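We've had the Mudaliar two-arm kit at our returns desk since August, and I love it! I sort the odds and ends that come back loose (keys, tape, phones, candy, a plush octopus), and that used to mean 200 pieces a shift by hand. Now one of us holds the controllers and the white arm does the reaching.

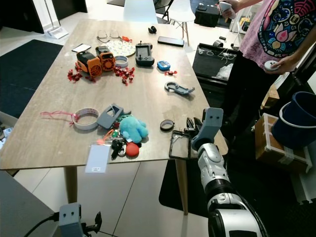
## What changed for us

My shoulders, first of all. Lanying Tang and I swap every 16 minutes, and she's gotten scary good at keys – I still fumble them. Nobody lost hours over it, though Percy Restrepo now spends mornings labeling trays, and he'd like his old job back some days.

The fingers are slim, and the tips get into gaps where my thumb won't go.

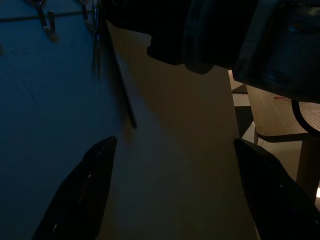 Setup took us one long afternoon, mostly cables. The manual is 131 pages and the part you need is near the end, so start there. My one real gripe is the controller strap, too short for Shengli Li's hands. Spare fingers come in pairs only. I'd still buy it again tomorrow – and we've asked for a second kit for the Kumport desk.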